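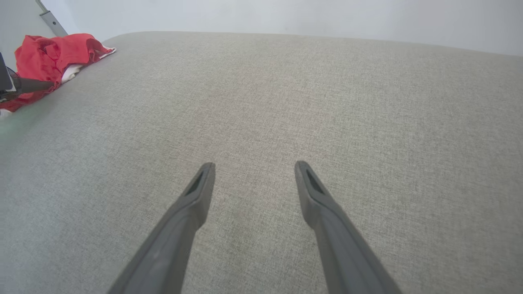 Noura Yammine compró el sofá por teléfono, sin verlo, a un señor de Isbridge que hablaba muy rápido. Pagó 400 por el mueble y después le cobraron el transporte aparte, pero no discutió, porque discutir por teléfono en una lengua que no es la de uno cansa mucho. El señor le dijo que era de color piedra. Cuando llegó, Noura pensó que la piedra puede ser de muchos colores y que este era más bien el color de la harina cuando cae en el suelo y se mezcla con el polvo. De lejos era un gris claro y nada más. De cerca, la tela tenía un tejido cruzado, fino, con puntitos más oscuros y otros más claros, y ella pasaba el dedo por encima como quien busca una palabra en una lista. Lo pusieron contra la pared blanca. En el borde del fondo, donde el cojín se redondea y casi toca la pared, estaba la tela roja, arrugada, y allí se quedó todo el invierno.

La tela roja la dejó Tarcísio. No la dejó de una manera especial. Llegó un sábado con dos bolsas y una caja, habló de su trabajo en la Falcão, comió tres platos de lentejas y se fue en el último autobús a Irkedach. Por la mañana la tela estaba en el sofá. Noura la miró desde la puerta con el café en la mano y dijo en voz alta:

—Tarcísio, tu cosa roja.

Pero él ya estaba a muchos kilómetros y en la casa solamente contestó la nevera.

Al principio ella no la tocó por educación. En la casa de su madre no se tocaban las cosas de las visitas. Si una visita olvidaba un paraguas, el paraguas se quedaba en su rincón hasta que la visita volvía, y una vez un paraguas estuvo seis años y la familia cambió de piso y lo llevó consigo. Después no la tocó por costumbre. Y más tarde, cuando ya era febrero, Noura comprendió que no la tocaba por otra razón, y se puso a limpiar los cristales.

Se sentaba siempre en el otro lado. Leía allí, cosía allí, cenaba allí cuando tenía pereza de poner la mesa. El cojín de su lado empezó a bajar un poco. El otro seguía alto y joven, como un hermano que no trabaja.

—¿Y por qué no se la mandas por correo? —le preguntó la vecina, que había subido a pedir un limón.

—No sé la dirección.

—Pero él te escribe.

—Sí, me escribe.

—Entonces en el sobre está la dirección.

Noura le dio el limón y también una cebolla, que la vecina no había pedido.

Era verdad que Tarcísio Rezende escribía. Sus cartas eran cortas y muy exactas. Contaba que en Irkedach llovía de lado, que había encontrado una habitación en el número 811 de una calle larguísima, que la dueña tenía un piano y no lo tocaba. Nunca preguntaba por la tela. Noura contestaba con el mismo cuidado. Le explicaba el precio del pan, la obra de la escalera, una película. Escribía primero en borrador y luego en limpio, y en el borrador había siempre una frase que en el limpio ya no estaba. La frase decía: has dejado una cosa aquí. Ella la leía, le parecía que decía demasiado, y la quitaba.

La carta del 10 de abril de 2021 era diferente. Tenía una página y media. Tarcísio decía que la Falcão cerraba el taller y que le habían ofrecido un puesto en Multudton, más al norte todavía, con barco. Decía que tenía que contestar en mayo. Decía que no sabía qué llevarse, que había hecho una lista de sus cosas y le faltaba una, pero que no estaba preocupado porque creía saber dónde estaba.

Noura leyó esta parte de pie. Luego se sentó, y solo cuando estaba sentada se dio cuenta de que se había sentado en el lado malo, el alto. Desde allí la habitación era otra. Se veía la ventana de la cocina y un pedazo de la calle, con el toldo de la farmacia. Había vivido en esa casa muchos meses y no sabía que desde el sofá se veía la farmacia.

La tela estaba muy cerca de su hombro. Extendió la mano y la puso encima, sin cogerla, como se toca la frente de un niño para saber si tiene fiebre.

Por la tarde sacó el papel. Escribió el precio del pan, que había subido. Escribió que la obra de la escalera estaba terminada y que la nueva barandilla era fea. Después puso la frase, la dejó un rato en el borrador y la pasó al limpio con las mismas palabras: has dejado una cosa aquí. Debajo quiso escribir que se la enviaba. Buscó el verbo, pensó en el sobre, en el cartón, en la cola de la oficina de correos. Escribió:

«No te la voy a enviar. El sofá tiene dos lados y uno está casi sin usar. Desde ese lado se ve la farmacia».

Lo leyó tres veces para buscar las faltas. Le pareció que «desde ese lado» estaba bien, pero fue a mirar la gramática de todos modos, y dejó la carta abierta en la mesa, con la pluma encima, hasta que volvió con el libro.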